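Patwary List Archive: Tarot, Kabbalah and Related Studies

From: Rizwan Pramanik
Date: May 28, 2019
Subject: Re: Strength and Justice, which number for beginners?

Alfredo Galang wrote:

> I teach a small study group and we have reached the middle of the
> Major Arcana. Half the group has decks with Strength as 8 and Justice
> as 11. The other half has them the other way around. I have been
> telling people to use whatever is printed on the card. Now we want to
> start placing the cards on the Tree and that answer no longer works.
> Does the list have a view? Also, is it worth having everyone buy
> the same deck?

Alfredo,

I would keep the printed numbers out of it and work from the Hebrew letters. In the Golden Dawn arrangement Strength goes with Teth and Leo, and Justice goes with Lamed and Libra. Those attributions stay put whichever numeral the publisher used. Once your people know that Teth is the path between Chesed and Geburah, and Lamed the one between Geburah and Tiphareth, the number on the card stops mattering much.

The older Marseille decks have Justice at 8 and Strength at 11. The swap was made so the zodiac signs would run in order along the simple letters, with Leo ahead of Virgo and Libra after it. Waite printed his deck that way and most English-language decks followed. Crowley went back to the old numerals and kept the newer letters, and that is where your group's trouble probably starts.

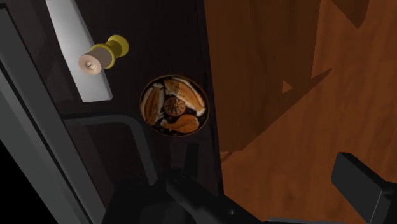 What I do with new students is have them write the letter on a slip of paper and keep it with the card for the first month. No numbers at all. They lay out the 22 on the floor in letter order, Aleph to Tau, and say the letter and the sign, planet or element out loud. It is dull work, but after 15 sessions or so they have it for good.

One warning. If anyone in the group follows a French source, they may have the Fool near the end, at Shin, and then every letter from the Magician on is shifted by one. That is a whole different system and you can't patch it onto the first. I would let that person keep their own notebook and compare at the end.

On buying the same deck, I would say no. Kumudini Khondokar tried it with her group last November, with the Gromeo printing, and people simply left it in the box and brought their old cards. Put the money toward a large wall chart of the Tree.
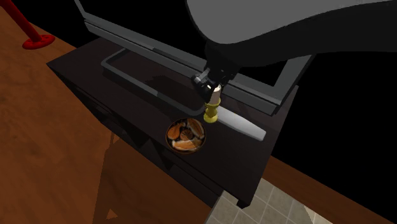

For reading, the Stokex reprint of the letter tables is fine. The introduction is weak but the tables are clean, and the paths are drawn large enough to color in. I have found only 4 misprints, all in the column of color scales. The Totudlow edition has more notes, but it mixes two systems on the same page without saying so, and I would not give it to a beginner.

Let me know how the group gets on when you reach the Star and the Emperor. Crowley's change to Heh and Tzaddi is a longer argument and should have its own thread.

Rizwan

3 comments

Bonifacio Arrieta
Agree about the letters. I learned by number first and had to unlearn it when I switched decks. Took me most of a year.

Jahangir Majumder
Is the Stokex reprint the one with the paths in outline on the last pages? I have an older copy and the tables stop at Samekh.

Rizwan Pramanik
Jahangir, yes, outlines at the back. Yours sounds like it is missing a section. Mine goes all the way to Tau.

Get the monthly digest of this list by email. 1,662 subscribers. Unsubscribe at any time.

Contact the list owner | Copyright Patwary List Archive | Back to top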